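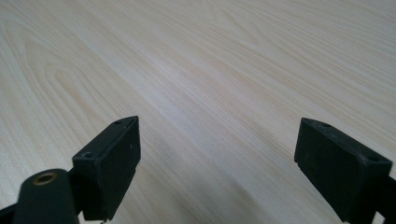
Dragica Stojanovska schrieb:
> Ich würde die Platte nach dem Winter einmal komplett abschleifen und
> neu ölen, bei so heller Oberfläche sieht man sonst jede Tasse. Wir
> haben das im Februar mit dem Küchentisch gemacht und das Öl von Sima
> genommen, zwei Aufträge, fertig. Die Maserung kommt danach viel
> kräftiger raus. Wer will, kann sich bei mir den Rest der Dose abholen.
> Schleifpapier hätte ich auch noch, ich glaube, es war das feinere.

Hallo Dragica, hallo Liste,

danke für das Angebot mit der Dose, aber bevor bei mir irgendwer eine Schleifmaschine ansetzt, hätte ich gern gewusst, was das für eine Platte ist. Mir ist das bis heute nicht klar. Tristgate hat mir den Tisch als »Naturdekor hell« verkauft, und unter »Natur« kann sich bekanntlich jeder vorstellen, was er möchte. Auf der Rechnung steht 900 mal 800 und der Preis, sonst nichts. Am Telefon hieß es erst »massiv«, beim zweiten Anruf »echtholzähnlich«. Auf die Frage, was das heißen soll, wollte man zurückrufen. Das ist jetzt 3 Wochen her.

Die Maserung spricht für mich weder dafür noch dagegen. Links hat die Platte diese großen ineinanderliegenden Bögen, wie man sie von einem Fladerbrett kennt, nach rechts wird alles feiner und läuft in parallelen Streifen, stellenweise leicht rosa. Das kann gewachsen sein. Es kann genauso gut gedruckt sein, die Dekore sind heute so gut, dass ich mich auf meine Augen nicht mehr verlasse. Stutzig macht mich eher die Glätte. Wenn Licht von der Seite drauffällt, ist in der Mitte ein breiter Streifen, in dem man die Maserung kaum noch sieht, so hell spiegelt das. Geöltes Holz kenne ich stumpfer. Allerdings würde ein Lack denselben Effekt machen, also wieder nichts bewiesen.

An die Kanten kommt man schlecht heran, die sind ringsum mit einer Leiste verkleidet. Am Stirnholz hätte man sofort gesehen, ob die Linien von oben weiterlaufen. Die Unterseite ist grau gestrichen, warum auch immer.

Zu den Tipps, die sonst noch kamen:

Der Wassertropfen. Perlt auf Lack ab und auf Kunststoff auch. Was soll ich daraus lernen?

Die heiße Nadel. Nein. Die Platte hat bisher keinen einzigen Fleck, und ich fange nicht selber damit an.

Das Pflegeset von Ruren, das hier zweimal empfohlen wurde. Laut Etikett »für alle Holz- und Holzdekoroberflächen«. Ein Mittel, das in Holz einziehen und auf Dekor nicht schmieren soll, müsste mir mal jemand erklären. Ich vermute Seifenwasser mit Duft. Bei mir gibt es bis auf Weiteres ein feuchtes Tuch und danach ein trockenes, damit bin ich die letzten 9 Monate gut gefahren.

Was ich mir noch gefallen ließe: an einer Stelle, die keiner sieht, mit feinem Papier ganz leicht anschleifen und den Staub anschauen. Nur gibt es oben eben keine solche Stelle. Vielleicht unter der Leiste, falls sie sich ohne Bruch lösen lässt. Hat die bei diesem Modell schon einmal jemand abgehabt? Ist die geklebt oder geclipst? Der Tisch heißt im Katalog »Drotden«, die Variante mit den geraden Beinen.

Und Dragica, eine Nachfrage zu eurem Küchentisch: War der vorher sicher Massivholz, oder habt ihr das angenommen? Wenn nach dem Schleifen die Maserung noch da war, ist die Frage natürlich erledigt. Bei mir hätte ich Angst, dass nach dem ersten Durchgang eine braune Spanplatte vor mir liegt – und dann hilft auch Öl von Sima nicht mehr.

Schleifpapier nehme ich übrigens trotzdem gern, falls du die Körnung noch herausbekommst. Ich brauche welches für die Stühle, die sind zerkratzt genug.

Grüße
Jürgen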